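The cats of the Grirner depot

The bus depot at Grirner has 11 cats on its books. They have names, vaccination cards and a line in the yearly budget, and most of them will never let a person pick them up.

Noemí Valdovinos started feeding them when she worked the early shift in the parts office. The first was a gray female with a torn ear who slept on the warm hood of whatever bus had come in last. By spring there were kittens under the wash bay. By the next fall the kittens had kittens.

"I was buying food at the supermarket on my way to work," Valdovinos says. "Two big bags a week. My husband asked me what the plan was, and I didn't have one."

The plan came from Sanne Verstraete, a veterinarian with a small practice in Darno. She had treated farm cats for years and had seen what happened when people fed a colony and did nothing else. She offered to neuter the whole group at cost if someone would catch them.

Catching them took most of a winter. A trap is a wire box with a plate in the floor, and a hungry cat will usually walk into one by the second or third night. The gray female took until the end of January. She had watched the others go in and wanted no part of it. In the end Valdovinos tied the trap door open and fed her inside it every evening for three weeks before setting the plate.

Each cat spent one night at the clinic and had the tip of the left ear removed under anesthetic, which is how a neutered street cat is marked so that it isn't trapped a second time. Two of the young ones turned out to be friendly and went to homes. One old male had bad kidneys and was put to sleep. The rest went back to the depot.

That last part is what people argue over. Letters to the local paper asked why the cats were not simply taken away. Verstraete's answer is that a shelter cage is no place for an animal that has never lived with people, and that an empty yard with mice in it soon has new cats. 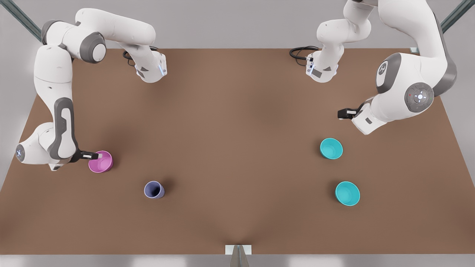 Willy Wouters disagrees, and has told the bus company so in writing. He says the cats kill the redstarts that nest along the rail embankment, and that neutering does nothing about that for the ten years or so a cat may live. He would like the colony moved to a farm, and failing that, he wants the food put out only in daylight and taken up again before dark.

Verstraete doesn't dismiss this. A fed cat still hunts, she says, though a smaller colony hunts less than a growing one. She has looked into farms. The two that were willing to take cats wanted a pair each, and adult ferals moved to a strange place have to be shut in for several weeks or they leave and try to get home. The busy road between the depot and the nearest of the farms makes her unwilling to risk it.

The feeding hours did change. Food now goes down at 7 in the morning and again in midafternoon, and the plates come up after half an hour. Valdovinos says this has had a side benefit. The hedgehogs and rats that used to finish the leftovers have gone elsewhere, and it is easier to see who has come to eat and who hasn't.

A missing cat is the first sign of trouble. Last summer a black-and-white male called Bakker didn't show up for two days. Fidel Yáñez, a night mechanic, heard him behind a stack of tires with an abscess on his jaw. Yáñez put a trap beside the tires with a spoonful of sardines in it and sat in his car until the door dropped. Bakker was back in the yard on Wednesday, minus one tooth.

The bus company pays 1000 a year toward food and medicine. A further 2000 came from a collection tin and a sale of secondhand books in the canteen. It covers a normal year. It would not cover a bad one, and Verstraete has stopped sending bills for small things.

For shelter the cats have five insulated boxes along the south wall, each with a hole just wide enough for one animal. They are filled with straw. Blankets hold damp and have to be washed, and straw can be thrown out and replaced in a few minutes.

The gray female has the box nearest the parts office. Nobody knows her age. Her teeth suggest nine or more, and she has begun to sit within arm's reach when Valdovinos puts down the food. Valdovinos has touched her back twice. The second time the cat stayed where she was and went on eating.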